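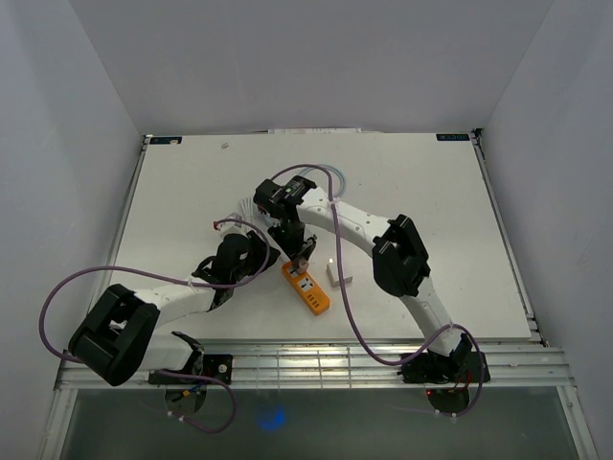

## 3. Powering Up Your Tasix Aquarium System

This is the fun part! Once the tank is level and the stand feels solid, you're less than an hour away from seeing the lights come on. Have an old towel handy and keep the cords in view until the very end.

1. Mount the power strip on the inside wall of the stand, higher than the lowest point of any cord. Never lay it on the floor of the cabinet.
2. Leave the strip **unplugged** from the wall for now.
3. Let each cord hang down in a loop before it runs back up to the strip. This is your drip loop - water that runs down the cord falls off at the bottom of the loop and stays away from the plug.
4. Plug in the filter first, then the heater, then the light. Push every plug all the way in.
5. Fill the tank to the line molded inside the rear corner (the Bresley 11 has its line a little lower, just under the overflow teeth).
6. Prime the filter by squeezing the bulb 9 times. You'll hear it gurgle - great sound!
7. Dry your hands, then plug the strip into a GFCI-protected wall outlet and switch it on.

> **CAUTION:** The heater must be fully under water for 15 minutes before it gets power. If you filled the tank quickly, go make a coffee and come back.

> **NOTE:** Pull a plug by its body, never by the cord. If a plug feels hot or looks discolored, switch off the strip and stop using that device.

### First hour

The filter may rattle while it pushes out trapped air. Tilt the canister gently from side to side and it should quiet down. If it doesn't, check that the Zanar intake tube is seated past the second O-ring, then prime again.

Set the heater to 77°F and leave it alone. It's tempting to keep nudging the dial, but give it a full day to settle!

### Error codes on the Ngubane controller

- **E3** - temperature probe not connected
- **E9** - low water; top up to the line
- **785** - factory test mode; hold both buttons until the display clears

Fish come later. Go to section 4 to start the cycle, and enjoy the plants in the meantime.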